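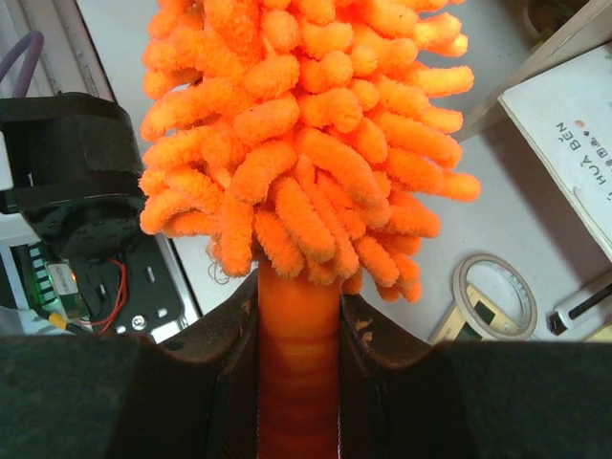
Teaching a task by hand: frequently asked questions

Who can record demonstrations?
Anyone who has done the induction with Sewwandi Marikar. It takes 2 hours and covers hand guiding, remote control and the stop button. You do not need to know any programming.

What is the difference between hand guiding and remote control?
With hand guiding you hold the arm and move it through the task yourself. With remote control you sit at the Botton desk and move a pair of handles, and the arm copies you. Use remote control for dusting and shelf tasks. Hand guiding is fine for single pick-and-place moves.

How should the duster be held?
By the handle, upright, with the head clear of the fingers. Close the gripper slowly and check the grip before you start recording.
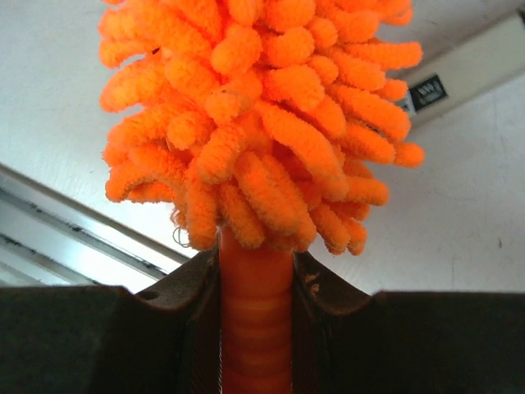
Duster handle between the gripper fingers, seen from the wrist camera.

How many demonstrations does a task need?
It depends on the task. The dusting set has a target of 2000 and the shelf set has a target of 3000. Most people record for a morning at a time. Please stop when you get tired, as slow or shaky recordings have to be taken out later.

Should I tidy the table first?
No. Leave books, blocks and small tools where they are unless the task sheet says otherwise. We want the robot to cope with an ordinary table. 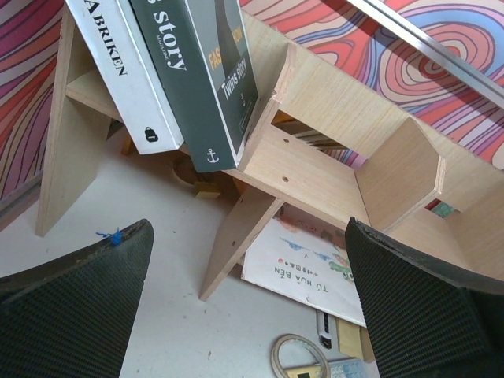
Move a few things between recordings, but do not move the shelf during a session. If it gets knocked, end the recording and tell Gus Mbeki.

I made a mistake halfway through. Do I start again?
If you missed and then corrected it, carry on and mark the recording "recovered". If you dropped something on the floor, press discard.

Can I see what the wrist camera sees?
Yes. Press 7 on the desk keypad to bring it up on the left screen.

Where do the recordings go?
To the Vernley server, overnight. You can watch your own the next day from any machine in the Husen room.

When is the next induction?
In August. Ask Sewwandi to put your name down.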